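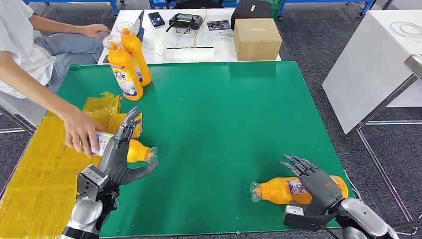
Orange bottle with the white and purple label, green mat underneath

Wet carpet passenger side, Flimberg Valton hatchback – where is it getting in?

mudflap_annie

Front passenger footwell on my Valton is soaked again. Not damp, soaked, I can press the carpet with my shoe and it squelches. Driver side is dry. Back is dry as far as I can tell, maybe a little cold to the touch by the seat rail but no puddle.

Only seems to happen after a night of rain parked on my street, which slopes, nose down. In the garage at work it never gets worse. AC hasn't been used since summer so I don't think it's that? Coolant level hasn't moved and it doesn't smell sweet, just smells like a dog.

Took it to Begum Motors in Skerside, they had it for an afternoon and said door seal, charged me roughly 100 dollars, new seal went on. Dry for a bit, then November came and it's back. They now want it for a whole day to "trace it" and I'd like to have an idea first before paying again. Windows fog up bad in the mornings too, inside, I'm wiping them with my sleeve at every light.

Things I already did: ran a paper towel round the door frame after rain, dry. Checked under the mat, wetest part is right up under the glove box, kind of toward the middle. Sunroof – don't have one. Windshield is original as far as I know, I'm the second owner.

Anybody had this on a Valton? Would rather not rip the whole carpet out.

torquewrenchtony

Its not the door seal. Shop guessed. If the towel came out dry and it's wet high up under the glove box then water is coming through the cowl, the black plastic panel under the wipers. Leaves get down there, drain plugs up, water sits and goes over the lip into the cabin air intake. Nose down parking makes it worse.

Pop the hood, look at the drain hole on the passenger side. On mine it was packed solid with pine needles and some kind of mud. Poked it out with a bit of trimmer line, pour a jug of water in the cowl and watch it come out behind the wheel. If it doesn't come out behind the wheel you found your problem.

Don't use a screwdriver, there's a rubber flap in the end of that drain and you'll tear it. Ask me how I know

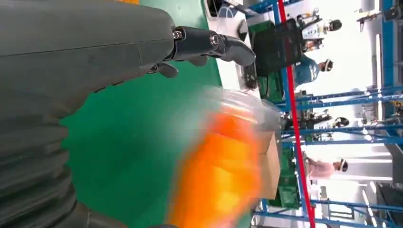

The cowl panel on the Valton comes off easier than it looks. Wiper arms off first, then the plastic clips along the front edge, then there are 2 screws hiding at the corners under the rubber strip. Those are silver, head about like the ones at the knuckles on that black hand, so you'd think they'd stand out, but they get so dirty you'll miss them and pull and crack the panel. Wipe the corners with a rag before you pull anything. Put the wiper arms back in the same spot, mark the glass with tape. I did not mark mine and they parked halfway up the windshield for a week.

While it's off, check the cabin filter. If the filter is wet or has a tide line on it that's your proof right there. New filter is cheap, don't put the wet one back, it'll stink.

Fogging goes away by itself once the carpet's dry. Drying takes forever though, the foam under the carpet holds it like a sponge. Prop the carpet up on something, run a fan, few days.

valton_since_new

Agree with the cowl but check one more thing. There's a foam gasket between the air intake housing and the body, it goes flat with age and lets water by even when the drain is clear. Mine was both. Cleared the drain, thought I was done, next big rain wet again.

Gasket is listed as 2119 in the Flimberg parts book, ask the counter for it by that number, otherwise they try to sell you the whole housing. Comes with adhesive on one side. Clean the metal with alcohol first or it won't stick, let it sit before you drive in rain. Held on with 3 nuts, the one at the back is a pain, long extension and small hands help.

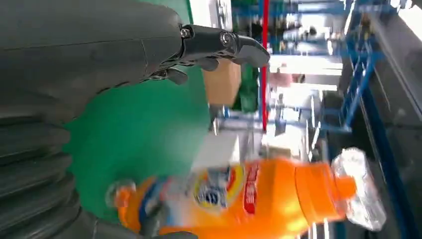 Do I have to take the carpet out to dry it?
Unbolt the passenger seat and peel the carpet back from the front, that gives enough room for a fan and you leave the rest alone.

Disconnect the battery before you unplug anything under that seat or you'll get the airbag light, then you're back at Begum paying them to turn it off. Give it a few minutes after disconecting.

Also do the hose test before buying parts. Somebody inside with a flashlight looking up under the glove box, somebody outside with the hose on low, start at the bottom of the windshield and work up slow. If it only drips when the water reaches the top of the glass then it's the windshield seal and none of the above applies, go to a glass place.

mudflap_annie

ok update, drain was blocked completely, black sludge and half a tree. Water runs out behind the wheel now. Filter had the line on it like tony said. Ordering the gasket anyway – carpet's still wet but fan is going. Will post after it rains.

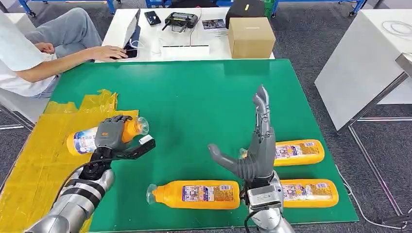 Laptop on its stand, with the phone and the two-antenna remote on the white table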